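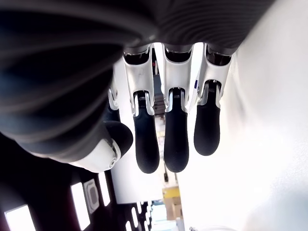
Chapter 4
Setting and Clearing a Plain Table

4.1 Scope of the chapter

Chapter 3 dealt with the storage of tableware. The present chapter deals with the table itself: the surface, the single plate placed on it, and the small items that are moved onto or away from that plate. The work is treated at the smallest practical scale, one table and one plate, so that each move can be studied before several settings are combined in Chapter 5.

By the end of the chapter the reader should be able to

— state the condition a surface must be in before a plate is set down;
— choose a position for the plate and define it by its distance from two edges;
— place a small item in a shallow plate without shifting the plate;
— clear the plate and the table in the correct order.

The terms "surface," "rim," "well" and "setting" are used as defined in the glossary. The word "item" means any object small enough to be held between the thumb and one finger.

4.2 The surface

A table for practice work should be rectangular, level and free of a cloth. A matte finish is preferred. Gloss finishes throw back the ceiling lights and make it hard to judge where the rim of a plate ends, above all when the plate and the table are of the same color. White on white is the most demanding case, and for that reason it is the one used in most of the exercises.

Before the plate is set down, the surface is wiped from the far edge toward the near edge in overlapping strokes. Crumbs are caught in the hand or in a tray. They are not pushed over the side onto carpet, where small pieces are easily lost and later carried back on shoes. The floor next to the table is checked at the same time as the surface.

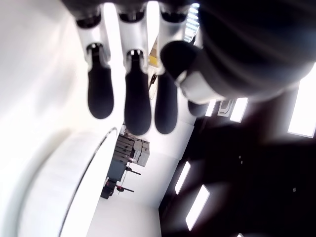

Lighting deserves a short note. In a room with white walls, daylight reaches the table from more than one side and shadows become faint. The worker then has fewer cues to depth and should approach the plate more slowly. The Bullolano method, set out in full in Appendix 2, calls for one lamp to be placed low at the side of the table until the shadow of the rim can be seen inside the plate. Where no lamp is at hand, a plate with a dark rim serves nearly as well.

4.3 The plate

Plates are grouped by the shape of the well. A flat plate has a well with no marked slope, and items laid on it may roll. A coupe plate curves upward from the center and has no separate lip. A shallow bowl-plate has a deeper well and returns a round item to the middle after it is released. The third type is the most forgiving and is recommended for the first exercises.

The rim has two uses. It stops items from leaving the plate, and it gives the hand a fixed line to work from. A thin black band on the rim makes that line clear against a pale table. In the exercises, plates of this kind are listed under the stock name Dikum, and plates with a plain white rim under Quintana. The two may be exchanged without changing the steps, although more time should be allowed for the plain rim. 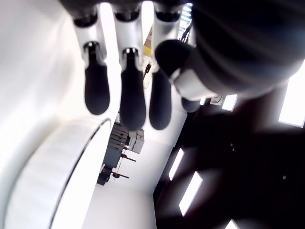
A plate is carried level and set down on its near side first, then lowered until the whole foot is in contact. It is not slid into place. Sliding marks a matte surface, and it also moves the plate past the chosen point more often than it brings the plate to it. If the position is wrong, the plate is lifted and set down again.

The position is recorded as two measurements, one from the near edge of the table and one from the right edge. Both are taken to the outside of the rim. Measurements taken to the center of the plate are less reliable, as the center has to be judged by eye.

4.4 The small item

Small items are held between the thumb and the index finger, with the other fingers curled out of the way. The item is brought in over the rim at a low height and released inside the well. Pressing it against the outside of the plate is a common error and may tip or turn a light plate.
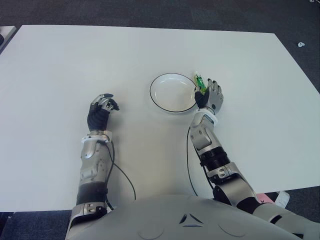 4.5 Order of clearing

Items are cleared before plates, and plates before the surface is wiped. An item that has fallen to the floor is picked up last, and the hands are washed before the next setting is begun. Exercise 93 covers clearing with a shallow bowl-plate. The record sheet for it, Riltasex form 814, should be copied before starting.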